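Filed under: Business Law / Course Handouts
Reading time: 3 min

Unit 2 — When the company itself is the defendant

Notes only, not a substitute for the reading. Bring questions.

Starting point: a corporation can't go to jail. It can still be charged, tried, convicted, fined. Who did the act, then? Always a person. So the whole unit is really one question — when does an employee's crime become the company's crime?

Basic rule in federal court (respondeat superior). Employee acts
- within the scope of the job
- at least partly to benefit the company

Both needed. Benefit does not have to show up. Intent to benefit is enough, even if the firm lost money on it. Students miss this every term.

Running problem: Troser, a supply firm, sells to a city parks department. A sales manager at Troser pads the invoices, keeps his bonus, and the firm books the extra revenue. He wanted the bonus. Firm got money too. Mixed motive — still imputed under the federal rule. Now change it: he sends the padding to his own account and the firm never sees a cent. Much harder case for the prosecutor. Firm looks like a victim.

Does a written policy against it save Troser? Generally no, not as a complete defense in federal court. Goes to charging decisions and to sentencing. Some states are narrower and want a high managerial agent involved. Check your state, dont assume.

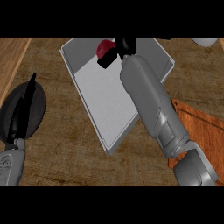 Collective knowledge. Say the billing clerk at Grernix knows the hours are wrong, and the contracts desk knows the hours go to a government agency. Neither knows both. Some courts add the two together. Others want at least one person with real intent. Know both sides for the exam, be ready to argue either.

Successor liability. Benmoussa merges with Roltport, Roltport survives. Benmoussa's old crimes come along with the merger. An asset purchase is diffrent — usually not, with exceptions (mere continuation, fraud on creditors).

Penalties, short list:
- fines, sometimes tied to gain or loss
- restitution
- probation, often with an outside monitor
- debarment from public contracts. For a firm living almost 100 percent on city work this is the one that hurts

Deferred prosecution agreements: charge is filed, then held while the company meets terms. Non-prosecution: no charge filed. Don't mix them up.

For next time: write up the Troser problem, both versions, 2 pages max. Unit 3 covers individual officers.

Back to top | Contact the department | Copyright, all rights reserved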